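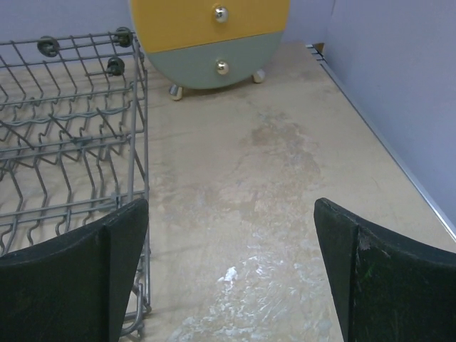 Registering a Dish Rack as a Fixed Obstacle in Cladeo

Reading time: 2 minutes

This guide explains how to add a wire dish rack to the Cladeo planning scene so that both arms treat it as a fixed obstacle. It applies to all cells at the Dikport laboratory. Users should have completed the wrist camera calibration before starting.

1. Load the cell profile

Open the Cladeo console, select the profile for your cell and confirm that both arms report "ready". Place the rack on the table and clear any temporary objects left in the scene file by the previous user.

2. Capture the overview

Run the command "scene capture --fixed" with the arms held still. Cups and mugs may stay on the table at this stage – they are registered later as movable objects and do not affect the rack fit. 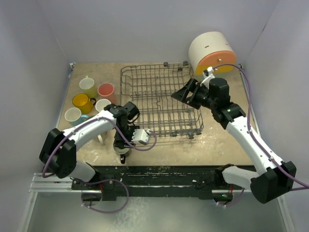

Overview from the fixed camera: rack near the center, drinkware to the left, one arm on each side.

Thin wire returns few depth points. The default filter removes clusters of fewer than 900 points and will often delete part of a rack. Set "min_cluster" to 121 for this step only, then restore the default.

3. Refine from the wrist camera

Run "scene refine --wrist" and choose the rack from the object list. The tool takes 48 depth samples and fits a closed box to them. Accept the box even where the tines leave open space, as the planner must not route a finger through the wires. 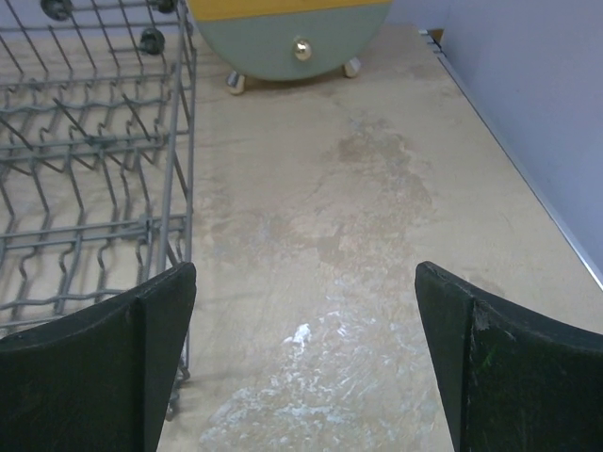 Finger masking must be switched on before the refined model is saved. Without the mask, the planner reads the gripper as part of the scene and rejects every path as a collision. Check the mask against the live wrist view: both black fingers should be fully covered, including the left one where it overlaps the corner of the rack. Stains and pale residue on the work surface should remain unmasked and should not appear as objects in the height map. If they do, raise the surface tolerance by one step and repeat the capture.

4. Save and test

Save the scene under a new name and run the planner in simulation at reduced speed. Requests to change the shared defaults should be sent to Carola Schwerdtfeger by noon on Friday.

Contact: Cladeo Support, Dikport | © Dikport Laboratory | Back to top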